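Serienabend ohne Chaos: was sich bei mir zu Hause bewährt hat

Im Dezember läuft bei uns traditionell Clurkville, und zwar von der ersten Folge an. 14 Staffeln, alle auf DVD, weil die Serie ja ständig von einem Anbieter zum nächsten wandert und ich keine Lust mehr habe, ihr hinterherzulaufen. Über die Jahre habe ich mir ein paar Sachen angewöhnt, die den Abend (und das Aufräumen danach!) deutlich angenehmer machen.

Fangen wir mit dem Fernseher an. Bitte kein Glasreiniger, auch nicht »nur ein bisschen«. Ich nehme ein trockenes Mikrofasertuch und wische bei ausgeschaltetem Gerät von oben nach unten, ohne zu drücken. Bei Fingerabdrücken kommt ein Hauch destilliertes Wasser aufs Tuch, nie direkt auf den Bildschirm. Küchenpapier lasse ich weg, das gibt auf Dauer feine Kratzer, und die sieht man dann ausgerechnet in den dunklen Szenen.

Die Fernbedienung ist so ein Fall für sich. Batterien raus, umdrehen, vorsichtig ausklopfen – ihr werdet staunen, was da an Krümeln rauskommt. Danach gehe ich mit einem Wattestäbchen und ganz wenig Isopropanol zwischen die Tasten. Kurz trocknen lassen, Batterien wieder rein, fertig.

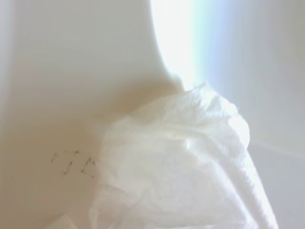

Cremefarben, mit ein paar schwachen Strichen von Hand.

So, die DVDs. Ich habe lange alles in den dicken Originalboxen gelassen und mich jedes Mal über die ausgeleierten Halterungen geärgert. Inzwischen stecken die Scheiben in Papierhüllen mit Fenster, und auf jede Hülle kommt mit Bleistift Staffel und Folge. Bleistift deshalb, weil ich mich beim Einsortieren gern mal vertue. Die Hüllen stehen hochkant in einem Schuhkarton mit Registerkarten dazwischen, da passen auch die Specials noch mit rein. Auf die Scheibe selbst schreibe ich nichts.

Wenn eine DVD hängt, wische ich sie mit einem weichen Tuch von der Mitte gerade nach außen ab. Nicht im Kreis! Bei hartnäckigen Schlieren darf es lauwarmes Wasser mit einem Tropfen Spülmittel sein, danach mit klarem Wasser abspülen und trocken tupfen. Zahnpasta habe ich einmal probiert, an einer Folge von Grerkon, und das war das Ende dieser Folge.
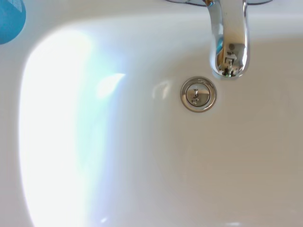

Raghda Haddad schreibt dazu, dass sie ihre Scheiben nach dem Abspülen immer noch ein paar Minuten aufrecht auf einem Geschirrtuch stehen lässt, sonst bleiben bei ihr Tropfen am Innenring, und der Player zickt dann. Das habe ich gleich übernommen, danke dafür!

Bleiben noch die Snacks. Popcorn mache ich im großen Topf mit Deckel, Salz erst ganz zum Schluss, und serviert wird in kleinen Schüsseln für jeden. Eine große in der Mitte klingt gemütlicher, aber bei der ersten spannenden Stelle liegt die Hälfte auf dem Teppich. Fettfleck auf dem Sofa? Sofort Speisestärke drauf, über Nacht liegen lassen, am nächsten Morgen absaugen. Bei Leder würde ich das lieber lassen.

Wir fangen übrigens um neun Uhr abends an, dann ist die Küche fertig und das Telefon gibt Ruhe. Raed Haddad wollte neulich wissen, ob ich auch einen Trick gegen das Einschlafen bei der dritten Folge habe. Leider nein, ich verschlafe sie meistens selbst und schaue sie am nächsten Tag beim Bügeln nach.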